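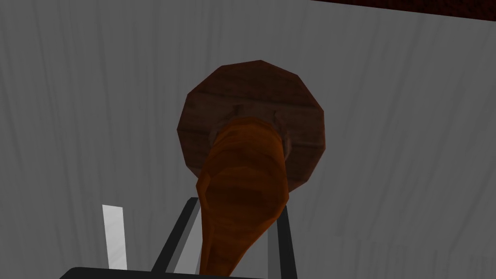
Nelden Teleop Kit, second release: review
Posted by Hamidreza Safavi, 2026-10-24

The Nelden kit is a software package and a six-axis hand controller for recording demonstrations on a simulated arm. You move the controller, the arm follows, and the session is written to disk as joint positions, gripper state and wrist view. It costs $900 for a single seat. I paid for mine.

Setup was uneventful. The controller is recognised over USB and needs a calibration pass of 6 poses, repeated whenever it is unplugged. The Pradum physics engine is bundled. Olteanu is supported as an alternative, but contact settings do not carry over and have to be entered by hand.

I recorded 174 demonstrations, most of them with the turned wooden piece from the stock object library: a dark disc with an orange-brown handle. It is a good test of control. The handle is rounded and tapered, so the fingers have to come in on either side of it at a sensible height, and a small error in wrist angle shows up at the disc.

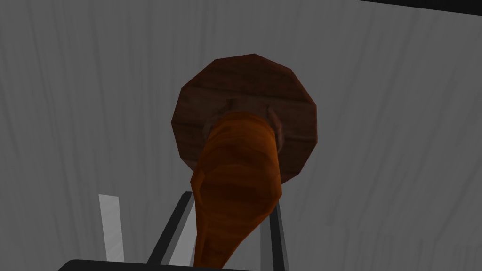 Wrist view, disc and handle piece. The handle runs down between the two black fingers.

Translation is accurate and the lag is low enough to ignore. Rotation is less good. The default gain on wrist roll is too high for fine work and I ended up at half the factory value. The clutch button, which lets you reposition your hand without moving the arm, sits under the ring finger and is tiring over a long session.

Rendering is plain. Curved objects are visibly faceted and the grey work surface has a soft, streaky grain in lighter and darker bands. None of this affected recording. If you intend to train on colour images and transfer to a real arm, you will want to vary the textures yourself, and the tool for doing so is a script with little documentation.

Playback is the strongest part. You can scrub through a demonstration, trim either end and take over again from any point. Export handled 2,000 files in one batch without dropping any. Labels have to be typed for each recording, and there is no bulk edit. The vendor lists one for December.

The older Nendon controller has a better clutch and a more comfortable grip, but its software has no trimming and no takeover.

Recommended for small labs recording single-arm tasks. Two-arm work is not supported.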